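4.2 Crowd noise as a second rhythm section

The live tapes from Flarnden are a joy to work with. Testero played the room 9 times, and 6 of those sets survive complete, with the hall microphones left running between songs. We wanted to know how the band's tempo moved with the noise of the crowd, and the answer is richer than we had hoped.
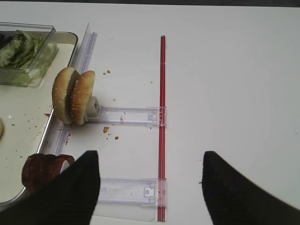

Each set was split into short windows, 1321 in all, and every window was given a tempo and a loudness value. Malinowski marked the beats by ear, and Nowicki checked them on a different day without seeing his marks. They agreed very closely, even in the long feedback passages of "Pisotness", where the drums drop out and the pulse hangs on a single bass note.

Figure 3. Tempo against crowd loudness in the six complete sets. Values are plotted in the online supplement.

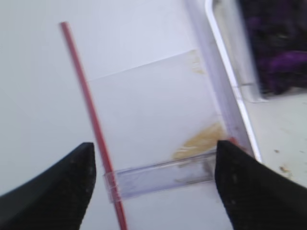

The strongest link shows up in the slow numbers. When the crowd got louder, the band sped up within a few bars in 70 percent of windows - and they held the new speed long after the shouting faded! Fast songs hardly moved at all. Śliwiński (the drummer on every tape) seems to lock in early there and stay put.

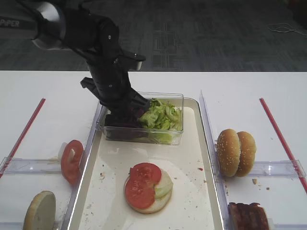 Reading time: 6 min

We find the Wednesday set especially exciting. The encore starts far below its studio tempo, and the handclaps pull it up step by step. Section 4.3 takes up those claps in detail.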